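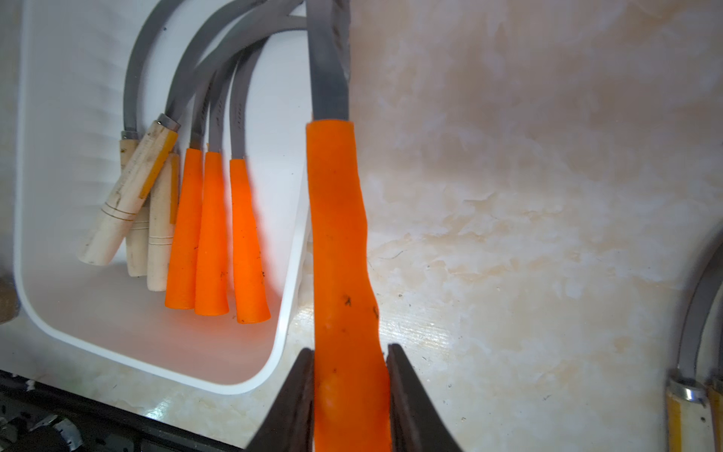
Jasitbridge brings gripper servicing back to the bench

Jasitbridge has launched a maintenance plan for two-armed workcells, aimed at owners who have been keeping theirs going with cable ties and optimism. It opens to customers in February.

Each visit covers both arms, their cabling and the gripper fingers, which lead a hard life. Technicians clean the jaws, check that they close evenly and reset the zero position.

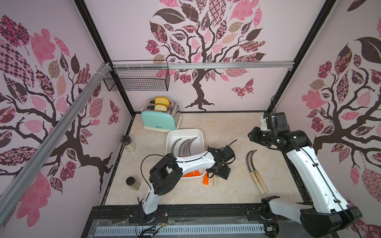 Arms are then run through a sorting job with sickles, a tool chosen by service lead Jolanta Szulc for its complete lack of cooperation.

"A cube will flatter any gripper," said Szulc. "A sickle has a curve at one end, a handle at the other and no interest in your schedule." 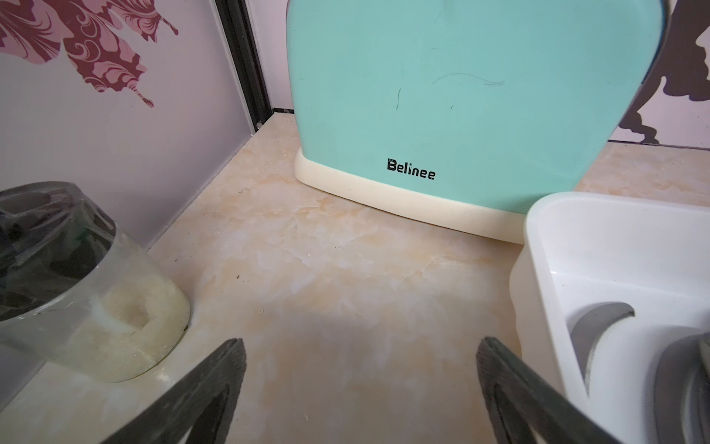 Fingers are inspected every 3000 cycles and replaced when the inner ridges wear down. Wrist cameras are recalibrated at the same visit, which takes 43 minutes, or longer if someone has lost the hex key.

Bookings and complaints: Radu Mihăilă, Jasitbridge press desk.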